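Drernbridge Table Baize, square cut
Ranura range, dark green

Woven cloth for covering square tables in canteens, clubs and playrooms. Supplied hemmed on all four sides. The cloth is a wool and nylon blend, dyed before weaving, with a plain back.
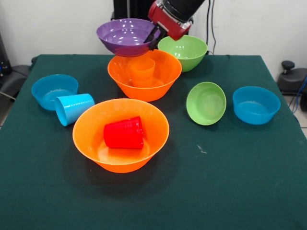
Dark green cloth with plastic bowls and cups.

Weight is 672 g per square metre. Abrasion was tested to 4,000 cycles at our Gerinby works, with no thread break recorded. Colour may vary slightly between dye lots. Order cloths for one room together if a match is needed.
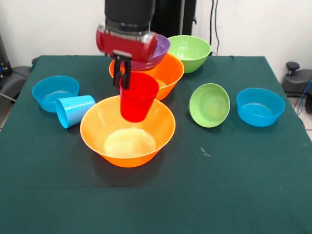 Dark green, with orange bowls and a red cup.

Fitting
Unfold the cloth and leave it flat for 72 hours before use. Fold lines from packing drop out in most cases. Remaining creases can be pressed from the back with a cool iron and a damp cloth. Do not steam the face.

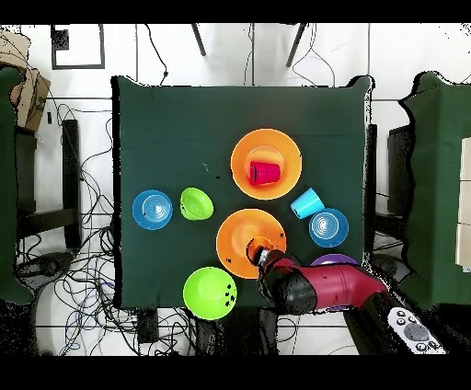
Corners may be left to hang or fixed under the table top with Jacquet clips, sold separately in packs of 4. Clips suit tops up to 30 mm thick. For thicker tops use tape.

Care
Brush in one direction. Blot spills at once and do not rub. Dry clean only. Machine washing will shrink the cloth and voids the guarantee.

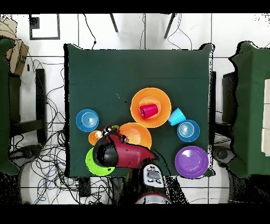
Ordering
Measure the top in both directions and add the drop required on each side. Cut cloths cannot be returned unless faulty. Made-to-size orders leave Gerinby in some 4 weeks, longer in January. Swatches are free on request, one per colour.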